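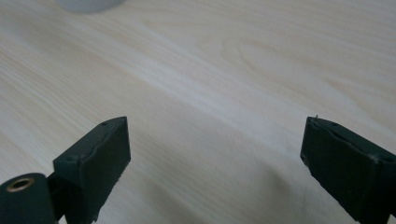

## Sultby shop gets its hand-held gripper closing straight

Nov 26, 2024 - Quick one from the shared workshop in Sultby. The hand-held gripper Tane Kerslake has been building since June now opens and closes without binding. Fourth set of fingers. First three went in the scrap bin.

Cost so far, $471, most of it on the camera and a slide rail that had to be bought twice. Fingers are the cheap part - 7 hours on the shop printer for a pair, dark green becuase that was the spool already loaded.

Kerslake calls the thing Testa. Plan is to squeeze a handle, record what the camera sees, then use the recordings to teach a small arm he is putting together at home. Arm is not finished. Two joints still to wire.
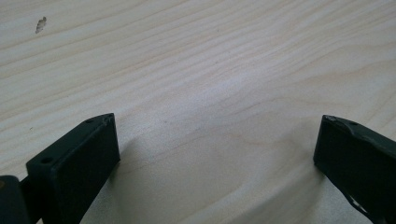 Wear is the next job. Kerslake wants 100 open-close cycles logged on each new pair before anything gets recorded with it, and he wants the tips to hold up to being knocked on a bench all evening. The right finger is already chipped along its top edge, with rough gray patches, and the left has light scuffs near the tip. The screw holes stay where they are for now so old and new fingers can swap over.

"I'd rather reprint than sand," he said. "Sanding I always take off too much."

Thicker edge on the next version, maybe a rubber pad glued to the inside face. Files go up on the shop's shared drive once the pad question is setled. Anyone wanting a set printed, bring your own filament.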